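Sturken Woodworkers Board > Finishing > Soap finish on a light table top, anyone?

brackenfold
Posted 1 March 2021
Hi all! I finally have a table I love and I'm scared to put anything on it. Bought it second hand in Calbridge, and the old varnish came off over 2 long evenings with a card scraper. Now it's bare and pale and I want it to stay that way. Every oil I've tried on scrap turns the color of weak tea.

Has anyone gone with soap flakes on a table that gets real use? We eat at it, the kids paint on it, the cat sleeps on it. I've read the old Haoran Tang article in the library section twice and he makes it sound so easy.

The grain is my favorite part, it runs almost straight and then goes off into these long curves.
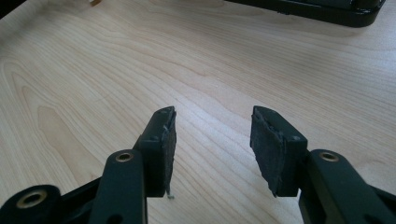

Reply #1
mortise_mel
Do it! I've had soap on our kitchen table for 4 years and I would never go back. You mix the flakes with hot water, let it cool into a sort of pudding, rub it on, wipe off the extra, let it dry, sand lightly with something very fine, and go again. The first coats raise the grain and you'll think you ruined it. Keep going. After a few rounds it gets this silky feel that I can't stop touching - my husband thinks I'm nuts.

And yes, it stays pale. That's the whole joy of it.

Reply #2
old_tenon
Going to disagree with Mel here. Soap is lovely on a chair or a bench. On a table with kids and paint it's a lot of upkeep. Red wine goes straight in. Tomato sauce too. I did one for my sister and had it back in my shop by July to put a water-based hardwax on it. Try the Kemero matte, two thin coats. Hers is still nice and light.

Reply #3
mortise_mel
Wine comes out if you get to it with soapy water right away. And if it doesn't, you sand that one spot and soap it again. Try that with your hardwax!

Reply #4
old_tenon
You can spot repair hardwax. It just takes a little patience at the edges.

Reply #5
Xiao
Which soap matters too. You want plain flakes with no scent and no color. I used a grated bar once because I was impatient and the top was sticky for a week. Also go easy with steel wool, especially if it's oak. Bits of it left in the pores plus water gives you black specks. Ask me how I know :(

Reply #6
brackenfold
Oh wow, thank you everyone! Xiao, the seller told me ash but I'm not sure I believe him, so no steel wool near it. Mel, how thick is your mix?

Reply #7
mortise_mel
Like loose yogurt for the early coats, then thinner, more like milk, for the monthly wipe. Do the underside as well so both faces get the same treatment.

Reply #8
old_tenon
Agree on the underside. And do a sample board of each before you pick - put coffee, wine and mustard on them overnight and see which one you can live with.

Reply #9
brackenfold
Sample boards are drying on the radiator shelf now, one soap and one Kemero. Mustard goes on tomorrow!

Views: 2,552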